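首页　车间日志　底盘　制动　变速箱　赛道笔记　存档

最后更新：8月，晚上九点半

31号车 Flaltholm 回来拆检，制动＋后桥

接着上次那篇写。车下午卸下来的，还没洗，先上架。趁脑子里还有车手说的那几句，赶紧记，不然明天又全忘了。

车手反馈（无线电加回来以后口头的，合在一起）：
踏板前半程软，越跑越长。进站停一会儿再出去，头一脚好，过几个弯又长了。
重刹进发卡弯，车尾轻微左右摆，降到二挡那一下最明显。
右前有味道。
出弯牵引力没意见，说比上一站好。这条先别动，谁也别去碰差速器预载。

先说踏板。

第一反应都是气。现场放过一次油，从左后出来一点小泡，别的卡钳干净。放完踏板硬了，跑了一节又回来。所以光说有气解释不通，得问气从哪来，或者压根就是别的东西在让。

拆轮，右前先看。片子 Rimkutė 的耐力配方，这一套从装上到现在将近300公里。剩余厚度内侧比外侧少，肉眼就看得出斜。外侧片面正常，灰的，均匀。内侧靠出口一头发白，边上掉了一小块渣。背板上的隔热片已经变色，蓝里带黄。

左前同样斜，轻得多。

温漆：右前盘最高那道漆变了，对照表705度。左前没到那道。两边差这么多不正常，Flaltholm 右弯左弯差不了多少，怎么也轮不到右边热成这样。

顺着风道找。右前风道软管在叉臂后面折了一下，管子被扎带勒扁，截面剩一半都不到。扎带是换转向拉杆那天重新打的，打得太紧，而且打在弯最急的地方。方向往左打到底，管子还要再瘪一点。手伸进去摸过，里面钢丝已经压变形，回不来了，换管。

所以右前热的原因基本算有了。热了以后油温上去，踏板变长，讲得通。但是左后的泡讲不通。

左后：
放油嘴座面有一道划痕，指甲能刮到。放油嘴换新的，座面拿放大镜再看，看能不能救，救不了换卡钳体。
卡钳活塞回位正常，防尘圈好。
接头扭矩复查都在线上，没松。
油管没鼓包，编织层靠近卡箍处有点磨毛，还没露芯。换掉，省得惦记。

总泵：
前后总泵都拆下来看了。前总泵推杆锁母松了小半圈，标记线对不上。平衡杆两边叉子间隙一边大一边小，踩到底杆子斜得厉害。也就是说踏板行程里有一段是在把平衡杆摆正，根本没在建压。这个跟车手说的"前半程软"对得上。
锁母为什么松，不知道。上次装的时候画了线，照片里线是齐的。线漆没裂开，像是连杆一起转过去的？存疑。明天装之前把推杆螺纹洗干净，重画，用另外一种颜色，别跟旧线搞混。

油：抽了一点出来看，颜色深，茶色。跑前是新油。测沸点的仪器借出去了还没还，催。

内侧片斜磨再想想。两边前轮都斜，右边重。卡钳支架平行度上个冬天量过没问题。盘的跳动刚才架表打了，右前略大，还在自己定的限以内。会不会是支架热了以后张开？Ekonau 那边以前也碰到过，他们后来在支架背面加了一块撑。没图纸，只听说。明天先把支架拿下来上平台，冷的量一遍，放烘箱里闷热了再量一遍，记差值。烘箱下午别人要烤碳件，得抢早上。

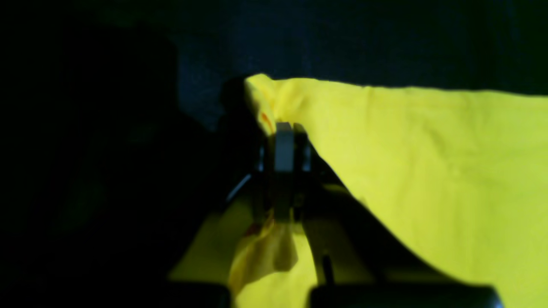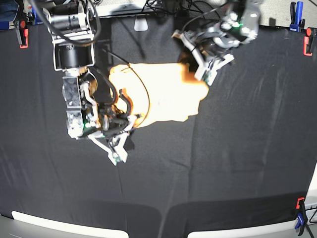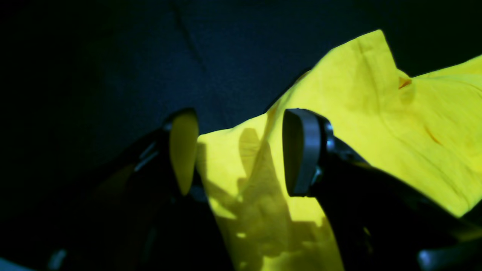 再说车尾摆。

车手觉得是后轮锁。数据上看不太像。降二挡那一下后轮轮速确实往下掉，掉得不深，马上回来了，补油也给了，时间点对。倒是后减振位移那条线很难看，左后在刹车段里来回跳，右后平顺。同一个弯，圈圈如此。

减振器 Pruvetti 的，四向可调那款。现场把后面回弹加硬了4响，两边一起加的。加完车手说"好一点点"，数据上几乎看不出来。既然两边一起加，左右差别还在，也就说得过去了。

左后减振拆下来手压：
压缩正常。
回弹起头有一小段空的，拉出来不吃力，过了这段才有阻尼。右后没有这段。
杆子上没油，密封好。
气压拿表打，左后低。低多少写在减振卡上了，这里不抄。

气低→油里可能混气→起头空。先怀疑气嘴。抹肥皂水，没看见冒泡，压了一会儿再看也没有。可能漏得慢，也可能上次充气的时候就没充够，拔表那一下跑掉了。充气的人不一样，手法不一样，这事说过好几回。以后统一：充完等一会儿，复测，复测值写卡上，不写充进去那个值。

左后上了试验台，空的那段图上看得清清楚楚，回弹曲线起头贴着零走。放气重新抽真空灌油，再上台，曲线回来了，跟右后叠在一起基本一条线。旧油倒杯子里看，有细泡沫，颜色倒不脏。

那现场加的那几响要退回去。记住！！退回基准再跑，不然下一站一上来后面就太硬，路肩跳得没法开。已经在设定表上圈出来了，贴架子上。

顺便查了后防倾杆。左边连杆球头有旷量，手能感觉到。换。右边也换吧，成对换，库里有。换完要重新定长，空载、车手配重放上去，防倾杆零预载。上次忘了放配重，白弄一遍。

后桥其他：
下叉臂后点衬套好。
束角板螺栓标记线齐。
左后轮毂轴承转着有一点点沙，右后顺滑。听诊棒听了，说不准，另一双耳朵听也说不准。先拆出来洗了看滚道。要是有点子就换，没有就重新打脂装回去。
半轴防尘套左内侧裂一道细口，甩了点脂在副车架上，擦掉了，套换新。

差速器油放了，磁堵上的细毛跟平时一样多，没片状。装回去。预载没动。（再写一遍，没动。）

变速箱。车手没提，本来今天不开。但是降二挡这事总挂着，就把日志调出来看换挡杆力和挡位鼓电位计。二挡进挡有几次要第二下才到位，都在刹车段，都在油温高以后。次数不多。先不开箱，把换挡气路查了再说：
气瓶压力够。
减压阀出口有波动，连着打几次降挡以后掉得多，恢复慢。
阀前面滤芯拿出来，脏，有橡胶屑。黑色的，像是哪段管子内壁掉的。
滤芯换了，波动小了一半。管子要逐段查，明天。

如果气路弄干净以后台架上二挡还是要两下，那就开箱看狗齿，没的商量。

车头，轮拱内衬右前磨穿一个口，跟轮胎干涉的位置，说明重刹时候车头压得比想的低。前减振行程扎圈推到底了，差一点就碰到限位块。限位块表面有压痕。前弹簧要不要加？先不加。刹车问题没清掉之前改弹簧，回头又分不清是哪一个起作用。这个上一站吃过亏，三样东西一起改，最后什么结论都没有。

所以顺序定一下：
先修制动（风道、总泵、左后油嘴油管、油全换）。
减振恢复基准。
气路。
跑。
再谈前弹簧和限位块厚度。

有人提议把前制动换成 Rimkutė 另外那个高温配方。我个人不同意现在换，风道折了谁来都热。修好风道，同一种片子跑一节，看温漆，再决定。新片已经磨合好的还有一套，够用。旧片不要扔，斜的那几片编号装袋，要拿去问厂家的。袋子上写车号、轮位、内外侧，上次有人光写了个"前"。

风道软管库存：直径对的没有长的了，只有短的，两截接起来中间要套铝管，铝管又要找地方固定。倾向于等新管。等的时候先把走向改了，从叉臂上面过，避开方向打死的那个位置，拿旧管比划过，行程全程不碰。就是离主销近了，轮子跳到顶再确认一次。扎带改成带胶垫的卡子。扎带以后只准扎线束，不准扎风道，写到墙上去。

踏板箱那边顺手发现的：地板上有小石子，油门踏板轴附近。吸掉了。踏板止动螺钉在位。刹车灯开关触点有点烧，还能亮，换。

刹车压力传感器前后对了零。前路零点飘了一点，所以之前看的前后比例数据全部要打折扣，往前倒着修正要算一下，今晚没力气。先在数据文件夹里放了个说明，别人打开看得到。修正以后要重新看一眼发卡弯那一段，说不定实际前比例比我们以为的偏后，那车尾摆又多一个来源。这条很重要，别漏。

待办（没排先后）：
支架冷热对比
推杆锁母，画线
左后放油嘴座面放大镜看
风道管下单，问几天到
气路逐段查，找掉屑的管
左后轮毂轴承拆洗
防倾杆连杆成对换，配重记得放！
半轴套
前压力零点修正，重算比例
沸点仪要回来
轮拱内衬补，背面贴一层，正面磨平
刹车灯开关
减振卡补填，两张是空白的，不知道谁的班

工具：表架磁座吸力不行了，打跳动的时候自己滑，头两次读数作废，在这儿说一下免得有人翻到那张纸当真。扭力扳手小的那把该送检。放油用的透明管硬了，接不严，搞不好左后看到的泡有一部分就是管子接口吸进去的。对，这个也要排除。明天用新管再放一次左后，看泡还有没有，座面的事等这个结果出来再下结论。

Ekonau 那边回了消息，撑板的事说可以给看实物，要自己过去量。后天上午要是支架量完了就去，带卡尺和内径表。顺便问一句他们的风道怎么走的。

车现在架着，四个轮子在墙边，左后卡钳吊着没接管，管口堵了。总泵在台子上白盘里，别挪。油壶空的，盖子夹了纸条。电瓶断开，在充。

灯关之前又压了一次左后减振，好的，起头有劲。明早再压一次，放一夜看气掉不掉，压力记卡上。

本网站使用 Cookie 以改善浏览体验。继续浏览即表示同意。　接受　设置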